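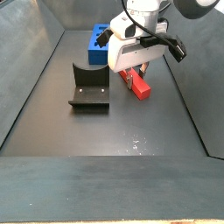 Long red bar, square in section, with a blue foam block behind. Painted tray, slate gray-blue.

1/ The Talavera Learning Library has revised its guidance on the care, sorting and return of building blocks. The new guidance applies to all loans from February. A summary follows in this thread, and the printed version is available at the loans desk.

2/ The block collection is the most borrowed part of our holdings. It serves preschools, after-school programs, occupational therapy practices and families. A full set contains 200 pieces. Half sets may be requested for small groups, but they are not always in stock.

3/ Sets are now described by shape first and color second. Borrowers told us that the former labels, which began with color, were difficult to use with children who were learning the names of shapes. Catalog entries have been rewritten accordingly.

4/ The shapes are: cube, half cube, short bar, long bar, plank, wedge, arch and cylinder. A bar has a square cross-section. A plank is wider than it is thick. Returns are most often missorted between these two, and we ask that borrowers check the end of the piece before placing it in a bag.

5/ The long bar deserves a separate note. It is the piece children reach for when they want a bridge, a roof beam or a fence, and it is the piece most often missing from returned sets. Please look under shelving and behind radiators before reporting a loss.

6/ Foam pieces and hard pieces are lent in separate bags and should go home in separate bags. Hard pieces stored on top of foam will leave dents, and a dented foam block will not stand squarely in a tower.

7/ Cleaning, hard pieces. Wipe each face with a cloth dampened in warm water and a small amount of dish soap. Wipe again with clean water. Dry with a towel. Please do not soak them or place them in a dishwasher.

8/ Cleaning, foam pieces. Use a damp cloth only. Foam should be left to air dry on a rack, turned once, and kept away from heaters. A set cleaned in the late afternoon should be left out overnight before it is bagged.

9/ Marks from crayon and washable marker generally come off with the method above. Permanent marker does not. Borrowers should leave such marks alone and mention them on the return slip. Solvents have cost us more pieces than markers have.

10/ Trays. A shallow tray with raised sides keeps pieces within reach and off the floor, and it gives a child a clear edge to work against. We lend two sizes. The small tray suits one child at a table, and the large tray suits a pair.

11/ We have been asked many times about tray color. Our trays are painted a muted gray-blue, inside walls as well as floor. Earlier trays were white. Red, yellow and blue pieces were easy enough to find on them, but glare under ceiling lights was a regular complaint.

12/ Against gray-blue, a red piece is very easy to pick out. A blue piece is somewhat less so. For children with low vision we suggest beginning with red and yellow and bringing in blue later, or asking the desk for the pale liner.

13/ The paint may be touched up by library staff only. Borrowers who notice chips should note the corner or wall affected. Please do not cover chips with tape, as the adhesive lifts the surrounding paint when it is removed.

14/ Activity notes are included with every set. They were prepared by Jonalyn Mercado, our early years coordinator, and have been used in our own playroom over the past two terms. The following posts give a selection.

15/ Activity: one red, one blue. Place two blocks of different colors and shapes in the tray. Ask the child to say which is longer, which is taller, and which would be harder to knock over. Then turn one of the blocks and ask again.

16/ Activity: corner to corner. Ask the child to lay a long bar diagonally across the tray, then straight along one side. Which way leaves more room for other pieces? Older children may draw both arrangements and compare the spaces.

17/ Activity: behind and in front. Set one block partly behind another. The child describes what can be seen from a chair, then moves to the opposite side of the table and describes it again. Allow plenty of time for this one. Children aged four and five often want to go around the table more than once.

18/ Activity: shadows. Dim the room slightly and place a desk lamp to one side of the tray. Let the child move a bar closer to the lamp and farther away. With very young children, naming the shadow is sufficient.

19/ Activity: ends. Show only the square end of a long bar and the square face of a cube, holding a card in front of the rest. Ask what each piece might be. This is a good opening for groups that have not met before.

20/ Activity: foam or hard? With eyes closed, the child presses each piece gently and sorts it to the left or right. Keep the pieces similar in size so that weight and surface do the work.

21/ Supervision. Sets are intended for children aged three and over, with an adult present. Foam should be inspected before each session. Any piece that has been bitten or torn must be taken out of use and returned in the envelope provided.

22/ Sorting for return. Please bag pieces by shape, foam apart, with the inventory card on top. It is not necessary to sort by color within a shape. Trays should come back empty and wiped, with the liner rolled and not folded.

23/ A suggested order for tidying with children: long bars first, then planks, then arches and wedges, then everything small. The large pieces clear the tray quickly, and the small ones are easier to find once they are gone.

24/ Groups that finish by noon may return sets the same day until 5 p.m. Sets left outside the door after closing remain on the borrower's account until staff have checked them in.

25/ Missing pieces. There is no charge for the first two pieces missing from a loan. Beyond that, the replacement fee printed on the inventory card applies. If a piece turns up afterward, bring it in and the fee will be credited.

26/ Please do not replace a lost block with one bought elsewhere. Pieces from different makers vary slightly in size, and the difference shows once four or five are stacked. Several of our older sets had to be measured piece by piece for this reason.

27/ Storage during the loan period. Keep bags off concrete floors and away from direct sun. Red fades first in our experience, followed by yellow. Some faded pieces have been moved to the practice bags, which may be borrowed without a deposit.

28/ Practice bags are mixed and incomplete by design. They hold no set number of pieces and carry no inventory card. Many families prefer them for a first loan.

29/ Schools on the Brelgate route may have sets delivered with their book boxes. Requests should reach us a full week ahead. Trays travel flat and cannot be placed under other boxes, so please clear a shelf or tabletop for them.

30/ Questions on collection care may be addressed to Deepak Sengar at the loans desk. Questions on the activity notes should go to Jonalyn Mercado. Both can be reached through the main library number between 9 a.m. and 4 p.m.

31/ A correction to post 4, with thanks to the reader who wrote in: the catalog also lists a quarter cylinder, held in the older sets only. It should be bagged with the wedges.

32/ In reply to several questions: yes, the large tray may be borrowed without blocks. It is listed under furniture and carries its own loan period of two weeks, renewable once if there is no waiting list.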